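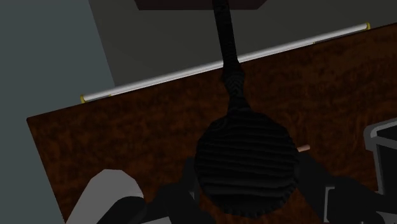 Simulated pick: black long-handled utensil held over the tabletop, white rod behind.

Automation at Work, Unit 4: Who Gets the Boring Part?
Ita Quinlan – June
Last updated: June

OK, so last time we got stuck on the word "replace" and I promised we'd spend this session on Gistora, the kitchenware packing outfit I keep bringing up. I worked a summer there before grad school (badly – I was the slowest packer on my line by a mile).

Gistora had 142 people on the floor when it started planning its robot cells. Before anything got bolted down, the packers were asked to sit with the engineers and look at simulated grasps like this one. A long handle and a big ribbed head make for an awkward thing to hold, and the packers had opinions! Where would you grab it? What happens when the next one is lying the other way around?

In the end 18 packers moved to cell tending. Same shift, different day. You lift less and you watch more, and a few of them told me the watching wore them out worse than the lifting ever did. Pay went up one grade, but only after 13 weeks of training, and people argued about that wait all summer long.

For next class, read the Nwachukwu chapter on tending work and skim the Femen case. Then write me a page on this: if a packer's advice makes the robot better at her old job, what does the company owe her? Bring it on paper, please – my inbox is a mess.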